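Filed under: Diary / House & Habits
2022-04-03

Day 22 of no sugar, and I am supposed to be a new person by now. The Findlow booklet says the second week is "the turning point" and the third week is when "mornings open up." My mornings have the same amount of opening in them as they did before. I got up, stood at the counter, drank black coffee that tasted like a burnt pan, and went back upstairs to look for my other slipper.

I want to be fair about this, so I am writing down what has changed. My pants fit the same. I sleep the same, maybe a little worse. Fruit tastes sweeter, I'll give them that. I had half a pear last night and it was like candy, and I sat there enjoying it and then got annoyed that the booklet had been right about something. It has a whole page on pears.

What bothers me is the way the thing is built so that it can't lose. If you feel good, it's working. If you feel bad, that's your body "letting go," and it's working. If you feel nothing, you are on a plateau, and guess what a plateau means. I read that part twice in bed and tried to think of any way a person could feel that would make the booklet say oh well, sorry, this one didn't take. I couldn't come up with one. Maybe dead.

The whole plan is 36 days, and I'd love to know where that number came from. Other people say three weeks to make a habit, or two months, and they all say it with the same straight face. I looked for an explanation in the back pages and found a recipe for chickpea brownies.

I made the brownies. They were fine if you didn't call them brownies.

Walked into Vurncombe after lunch, partly for the air and partly to get away from the kitchen, where I had started reading labels again. That is one real result of all this: I read labels now. There is sugar in the mustard. There is sugar in the sliced turkey, which I have been eating for years under the impression that it was turkey. I stood in the aisle at Vusside Foods last week reading the back of a jar of pickles until a man asked if I was all right. So the plan has made me slower at shopping, and a bit strange.

It was cold out and bright, and the river was up over the lower path again. They put a sign there saying the path will reopen in August. It said August last year too, and I believe it was the same sign. I went the long way, by the road, and came home past the bakery. I'd like to report that the smell did nothing for me. The booklet claims that by now it will seem "heavy and false." It smelled like a bakery. I crossed over and walked on the other side, and I don't know whether to count that as willpower or just being sensible about where I walk.

The Nieminen people have a rival plan, and I have been reading about it at night, like someone looking at apartments while still in a lease. Theirs is 48 hours of nothing but broth and then "normal eating," whatever they think that is. It costs more. Their page has a woman laughing at a bowl of lettuce. I have been alive a long time and have never laughed at lettuce, and I doubt broth would bring me around to it. Still, I read all of it. I even read the part where people write in to say their knees stopped hurting. Knees! From broth! If my knees stopped hurting I would assume it was because I'd spent two days lying on the couch too weak to go up the stairs.

Added up the money this afternoon, on the back of an envelope. Between the booklet, the almond flour, the special dark chocolate that is mostly a kind of dirt, and the little bottles of vanilla, I could have bought a decent coat. Against that I have to put what I used to spend on cookies, and there I went vague and put the pencil down. 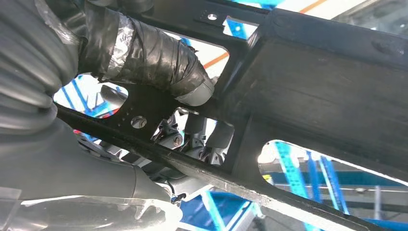
The other thing I did today was weigh myself, which I had said I wouldn't do. The scale gave me one number, and then I moved it off the bad tile and it gave me another. I picked the lower one. I notice I didn't try a third spot. So I'm no better than the booklet when it comes to that, hearing what I want to hear and then closing the door.

Supper was eggs and the last of the greens. Afterward I wanted something sweet so badly that I brushed my teeth at half past seven, and the toothpaste was sweet, and I stood there brushing for a good long while. Checked the tube. Sorbitol. I've decided that doesn't count, and the booklet doesn't mention it either way.

I'll finish the thing, mostly because I told people I would. Then I am going to have one slice of the lemon cake from the bakery, on a plate, sitting down, and write down exactly what happens. If it tastes heavy and false I will say so here. I have already decided which slice, though. A corner one.

Need to buy eggs tomorrow. And find that slipper.

500 views | 11 shares | 3 comments

pearlbutton
The mustard thing got me too. Try the coarse kind, mine has none in it. Check the label first, but I guess you do that now.

north_of_town
I did all 36 days of Findlow and felt great, so maybe keep an open mind? Week four was the hard one for me.

oldmarble
That path sign has been there longer than one year. Please report back on the cake.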